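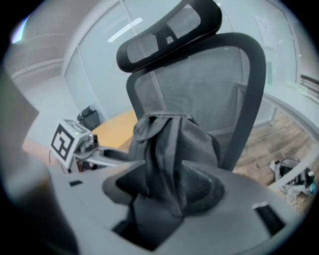
Slide 1. Hand-held gripper with dark gray fabric held between the fingers, office area.

Speaker notes: Planning the Equipment Budget for Handling Work
Presenter: Anwara Barua, Equipment Planning
Length: 9 minutes, questions at the end

Slide 1. Opening

Good morning, and thank you for making time before the July budget round closes. My name is Anwara Barua. I prepare the equipment plan for the Caditz office, and I am asking this group to consider one request and to give direction on a second.

Leave the slide up during the introduction. The gripper has a piece of soft fabric in its fingers, bunched and folded. Soft goods of this kind are the subject of the plan. Boxes and rigid parts were covered in last year's request and will not be discussed today.

Mention that the marker on the small device at the left belongs in the budget too. Markers and their mounts are often left out of requests because each one costs little. They are included in this one.

Slide 2. What is being requested

The request has two parts. The first is the purchase of 7 additional hand-held grippers for use at the Caditz office and at Lollora. The second is a reserve for spare parts and small supplies, to be held centrally and drawn down by either site.

The request does not include a robot arm. Several members asked about this in writing. A proposal for an arm will come forward separately, and the planning assumptions for it are on slide 6.

Pause for clarification only. Hold cost questions for slide 4.

Slide 3. Why hand-held units come first

The handling group records people carrying out ordinary tasks with the hand-held grippers. Those recordings are then used to prepare the tasks an arm will be asked to perform. The number of units available sets the number of people who can work at once, and the present number is too small for two sites.

Gun-woo Pyo, who manages the recording schedule, reports that Lollora sessions are now booked in the early morning so that the same units can be sent to Caditz by noon. Units in transit are not in use. The time lost does not appear in any cost line, but it should be weighed when the purchase is reviewed.

Fabric items take longer to record than rigid ones. A bag or a pouch changes shape each time it is picked up, and the group needs many examples of each item. Please do not promise a completion date for the fabric work.

Slide 4. Cost

Each unit is quoted by Nellow at 1,528 dollars. The quotation covers the gripper, the mounting bracket and one set of finger surfaces. It does not cover the camera, cables, shipping or tax. Read the exclusions aloud. Last year they were printed in a footnote and the final invoice caused some surprise.

We have one other quotation, from Pop. Its unit price is lower, but replacement fingers are sold only in full sets and the delivery period is longer. The comparison sheet is in the handout. The planning office recommends Nellow and will accept Pop if the group prefers the lower opening cost.

If asked about leasing: neither firm offered terms for an order of this size.

Slide 5. Costs after purchase

Finger surfaces wear, and cables are damaged by bending. The reserve allows for 2 sets of replacement fingers per unit over the life of the plan. It also provides for printed markers, spare brackets, carrying cases and storage media.

Staff time should be charged to the site that uses the unit. Setup and checking take place before every session, and both sites have been recording this under general administration. From the new budget year it will have its own code.

Storage is a separate matter. Each site must name a locked cabinet before units are released. Lollora has done so. Caditz has not yet confirmed.

Slide 6. Planning assumptions for a robot arm

Present this slide for information. No approval is sought.

An arm will require floor space, a suitable power supply, a safety review and a service agreement. The service agreement is the item most likely to be underestimated. Sites are asked to list candidate rooms, with measurements, and to note any furniture that would have to be moved. Ordinary offices may be listed, including those with glass partitions.

Handling work done with the hand-held units remains useful if the arm proposal is delayed. The fingers on the proposed arm would be of the same pattern, and the group should ask any supplier to confirm this in writing.

Slide 7. Decisions requested

Approval to purchase the hand-held units from Nellow.
Approval of the central reserve.
Direction on whether the arm proposal should be prepared for this budget year or the next.

Take the decisions in this order. If the first is deferred, withdraw the second and move to the third.

Questions on recording schedules go to Gun-woo Pyo. Questions on quotations and cost codes go to the planning office. The comparison sheet should be collected at the door, as it contains supplier prices.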